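Projektbericht: Beschaffungsplanung für den Versuchsstand Wäschehandhabung
Projektgruppe Stastau, Stand 19.08.20

3. Bedarf und Budgetrahmen

Für die Erweiterung des Versuchsstands standen 300 Euro Sachmittel zur Verfügung. Nicht daraus finanziert werden die beiden Arme, die Steuerung und der Arbeitsplatzrechner, die aus dem Bestand des Labors Belar stammen. Zu beschaffen waren Greiferfinger als Ersatzteile, Kabel, Behälter und Textilien.

Die Auswahl erfolgte nach Lieferzeit, Stückpreis und Austauschbarkeit. Teile, die nur ein einziger Lieferant führt, wurden nachrangig behandelt.

3.1 Angebotsvergleich

Angefragt wurden die Lieferanten Iker und Yu. Iker bietet den Satz Ersatzfinger einschließlich Schrauben für 97 Euro an, Yu verlangt für die Finger allein weniger, berechnet aber 20 Euro Versand und nennt keinen verbindlichen Liefertermin. Bestellt wurde bei Iker. Die Kabel wurden getrennt beschafft, weil die Längen erst nach dem Umbau der rechten Seite feststanden.

3.2 Behälter und Textilien

Handelsübliche Haushaltsware ist für den Versuchszweck ausreichend und lässt sich bei Beschädigung kurzfristig ersetzen. Sonderanfertigungen mit definierten Griffpunkten wurden geprüft und verworfen, der Mindestbestellwert lag bei 200 Euro.

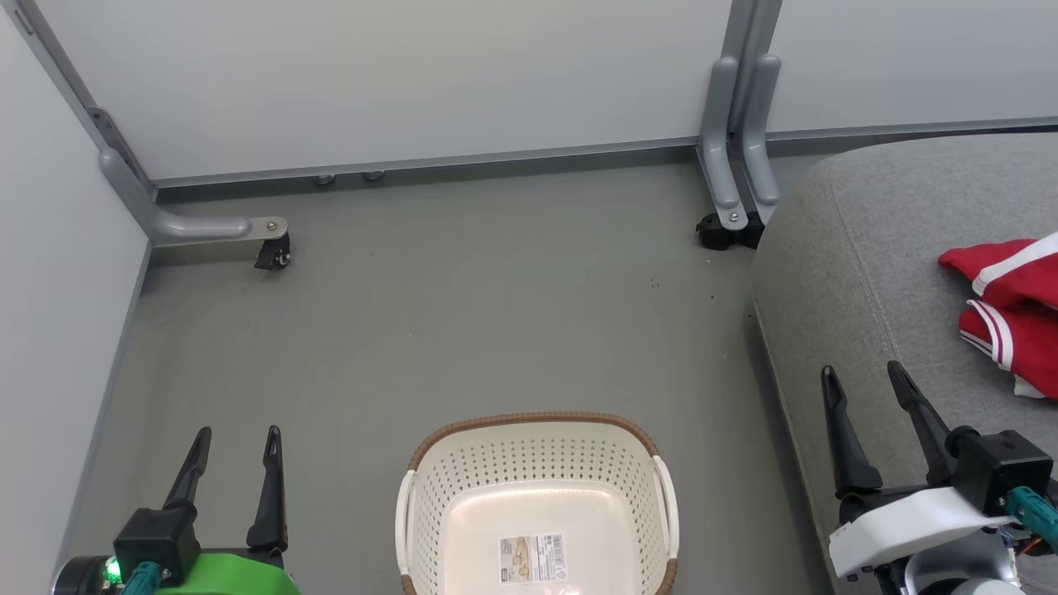
Bei den Behältern ist die Griffgeometrie das maßgebliche Kriterium. Die zweifingrigen Greifer benötigen eine Kante, die sie von oben umfassen können. Der weiße Kunststoffkorb mit gelochter Wand hat zwei seitliche Griffe und zusätzlich einen umlaufenden braunen Flechtrand, womit mehrere Ansatzstellen zur Auswahl stehen. Etiketten am Korbboden sind vor Beginn der Messreihe zu entfernen, damit der Barcode die Objekterkennung nicht beeinflusst.

3.3 Offene Punkte

Ein zweiter Korb gleicher Bauart ist als Reserve vorgesehen, aber noch nicht bestellt. Für die Textilien fehlt die Festlegung der Größen. Restmittel werden bis Ende August für Kabel zurückgehalten.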